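Attic Insulation: Frequently Asked Questions
Brekier Home Insulation, serving Umham and Donstead 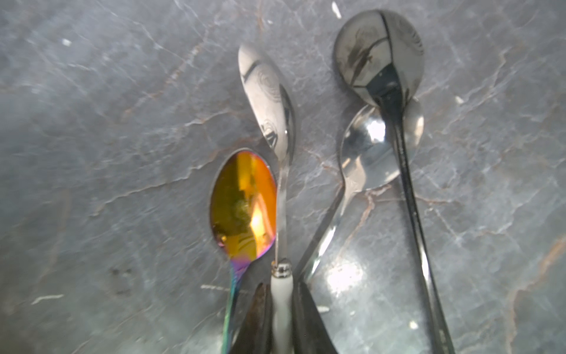 The answers below cover what homeowners ask us most often before they book an attic job. If your question is missing, call the Umham office.

How long does the work take?
Most single-family attics are finished in one day. Homes over 1000 square feet of attic floor may need a second morning.

Do I have to remove the old insulation?
Usually no. If it is dry and clean, we blow new cellulose over it. Insulation that is moldy or has been soiled by animals has to come out first.

What do I need to do before the crew arrives?
Clear a path to the attic hatch and move stored boxes out of the attic. Please keep a parking space open near the front door for the hose truck.

Will there be dust in the house?
Some. We hang plastic around the hatch and vacuum the hallway when we finish.

Do you seal air leaks too?
Yes. Gaps around pipes, wires and the chimney are sealed before any insulation goes in. This is part of the standard quote.

What does an estimate cost?
Estimates are free in Umham and Donstead. Outside those towns there is a $77 trip charge, taken off the bill if you go ahead.

Is a deposit required?
We ask for $100 to hold a date. It is refundable up to three days before the job.

Can I stay home during the job?
Yes. Pets should be kept in a closed room away from the hatch.

Where is your office?
223 Meijer Road, Umham. The Donstead office reopens in August.

Last updated 22 July 2020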